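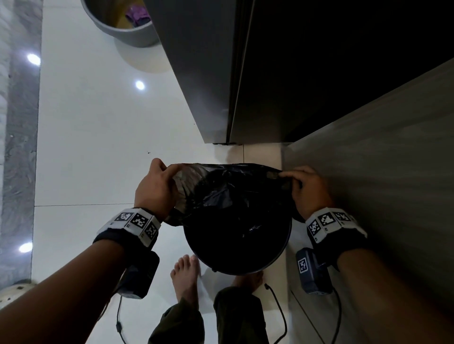 Caldeira floor-cleaning robot, staff kitchen use: four stars

We've had the Caldeira at our Jonholm office since February, and I've grown very fond of it. It washes the kitchen tiles every evening, takes 18 minutes over it and hums as it goes! Mopping used to eat up the end of my shift. The bins are still ours, of course — pulling a black bag over a round rim is a job for two hands — but I can do them properly now, and still get away 15 minutes earlier.
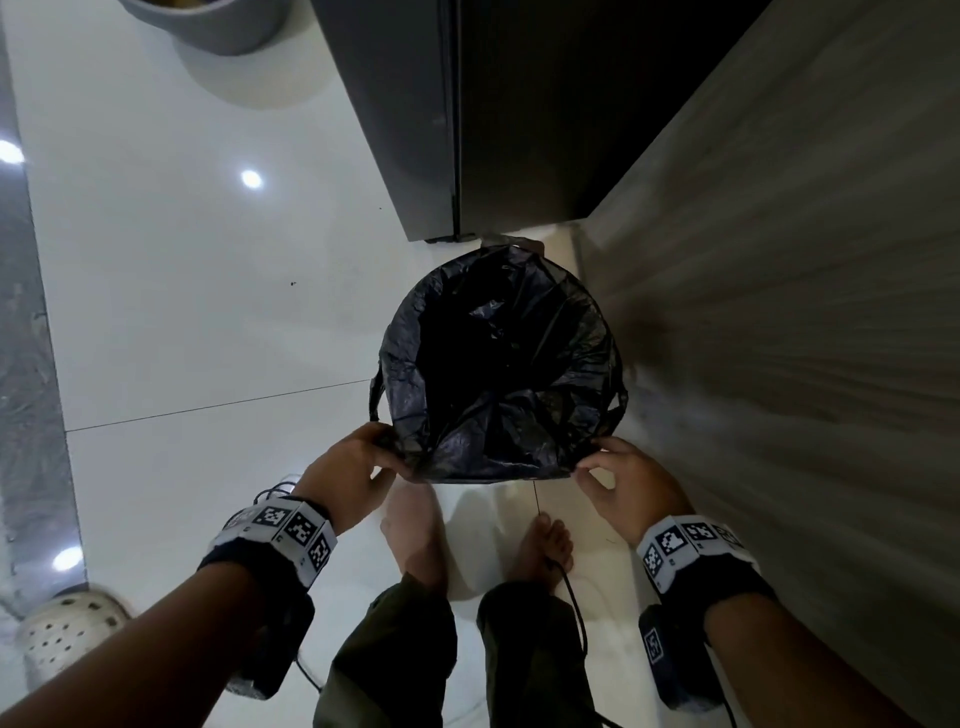
What I'd change

The alerts, please. We had over 50 in the first week, mostly about the water tank. And do ask your cleaners before buying one — ours only heard on the morning it came, and a few were worried for their hours.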